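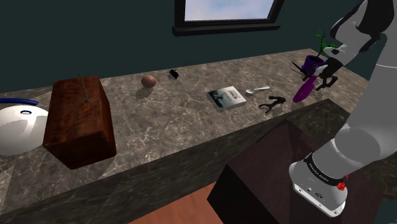 How a Robot Decides What to Do Next

A robot arm can't think the way you do. It has motors to move it and a gripper to hold things, but without software it would hang there like a coat on a hook. Software is the set of instructions that runs on a computer. It tells each motor when to turn and how far.

The kitchen at the top of this page was made inside a computer. The marble, the egg, the book and the robot arm are all drawn by a program called a simulator. The people who write robot software use simulators a lot. If a make-believe arm knocks a make-believe egg onto the floor, they press a key and start over.

Seeing

Suppose we ask the robot to pick up the white spoon. First it has to find it.

You look at the counter and see a spoon right away. The computer gets a picture from a camera, and that picture is only a long list of numbers. Each number says how bright or what color one tiny dot is. A part of the software called perception has to work out which dots belong to the spoon and which belong to the counter.

This can be harder than it sounds. The marble has white streaks in it, and the spoon is white too. Shadows cause trouble as well. The book has a thin shadow along its front edge, and a poor program might decide that the shadow is part of the book.

Ghazal Arabzadeh works on perception for a project called Flukari. She teaches the software by showing it pictures with the right answers already marked. One of her lessons used 235 pictures of spoons. Some were metal, some were plastic, and in some of them the spoon was half hidden by something else.

Planning

Once the robot knows where the spoon is, it needs a path to get there. Working out the path is called planning.

Look at the gripper, the black part with two fingers. It is hovering close to the purple flowerpot. The spoon is farther to the left, and there is a black clamp near it. If the arm slid straight across, low down, it could bump into something on the way.

So the planner tries out paths before the arm moves at all. It might try 100 of them. For each path it asks the same things. Does the arm hit the counter? Does it hit the plant? Can the joints bend that far? Any path that fails is thrown out. From the ones that are left, the planner picks a short, smooth one.

The planner has to check the whole arm, including the parts a long way from the fingers. Your elbow can knock over a glass while you are watching your hand, and a robot's can too.

Control

Now the arm can move. The part of the software that looks after this is called control.

Control works in a loop. It checks where each joint is, compares that with where the joint should be, and sends the motor a small correction. Then it does the same again. Erhan Bayram, who writes control software, slowed his loop down to 20 checks a second to see what would happen. The arm began to wobble. He put the speed back up and the wobble stopped.

You do something like this when you carry a full cup of water. You watch the water and keep making small changes with your hands.

Holding on

Different things need different grips. A wooden block can be squeezed quite hard. An egg can't. The software can set how far the fingers close and how hard they push. A flat book is tricky in another way, as the fingers have to get hold of its edges.

Try it yourself

You need a friend, a table, a spoon and a few things that won't break.

1. Put the things on the table with gaps between them.

2. Close your eyes. You are the robot.

3. Your friend is the software and gives you small orders, such as "hand left a little" or "fingers down."

4. Try to pick up the spoon without touching anything else.

5. Swap places and move the things around before you start again.

If you bump something, work out which order went wrong. Programmers call that debugging.

Words to know

Simulator: a program that makes a pretend world to test things in.

Perception: working out what is there and where it is.

Planning: choosing a path before moving.

Control: checking and correcting the movement as it happens.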